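The man who fixes the old wardrobes of Vutinthorpe

July 30, 2026

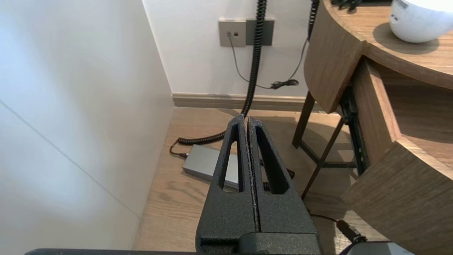 Uldis Grigaitė was 54 when he gave up driving freight and started repairing furniture for a living. He had been doing it in his shed for years by then, mostly for neighbours, and he says the change was less dramatic than people expect.

"I had the tools and I had a list of people waiting," he says. "My wife did the sums one night and told me I could stop driving if I wanted to. So I stopped in September."

His workshop is behind the old Damik hardware store in Vutinthorpe, up a gravel lane that floods in winter. He works on household pieces, and bedroom furniture makes up the bulk of it. Dining tables come next. He won't do upholstery and he won't do pianos.

The most common complaint is a drawer that sticks. Grigaitė says owners usually try soap or candle wax first, and he has no quarrel with that.

"Wax is fine. It's what I use on the runners at the end. But if the drawer has dropped at the front, the runner is worn down and you can wax it until Christmas. You need to glue in a new strip of timber and plane it level."

A job like that takes him an afternoon, including the time for the glue to grab. He charges a flat rate for drawers and quotes for everything else after he has seen it in person. He used to quote from photos but found he was wrong too often.

Loose joints are the next most common job. He takes the whole joint apart, even when only one side has moved, and scrapes off the old glue before putting in new.

"People squirt glue into the gap and hope," he says. "Then it comes to me two years later and I have to get their glue out as well. I don't mind, but it costs them more."

Before he opened, he spent a winter learning from Ilídio Pinheiro, a cabinetmaker who ran a business called Vornus two towns over and has since retired. Pinheiro still comes by and is not shy with his opinions. When I visited he was sitting near the heater with a cup of tea, looking over a chest of drawers that had come in that morning.

"He sands too much," Pinheiro said. "I told him the first week. Once the colour of the old surface is gone you can't put it back."

Grigaitė agrees that he used to. He now cleans a piece first, leaves it for a few days, and then decides whether it needs a new finish at all. Often it doesn't.

The biggest job he has taken on was for Sproģis, a guesthouse on the coast road that wanted its original furniture kept when the rooms were redone. There were 124 pieces on the list. It took him over 5 months, and he turned away nearly all his other work to get through it.

"I wouldn't do one that size again," he says. "It was good money, but my regulars went elsewhere and some of them stayed there."

He is often asked whether a cheap piece is worth fixing. His answer is that it depends on whether the owner likes it. He has rebuilt the base of a child's desk that cost less new than the repair did, and the family knew that when they booked it in.

For anyone wanting to look after what they have, his advice is short. Keep timber furniture away from heaters, lift it when you move it, and wipe up water straight away. He doesn't recommend spray polish.

The workshop is open 3 mornings a week. The wait for a booking is currently six weeks, and he asks people to empty the drawers before they bring anything in.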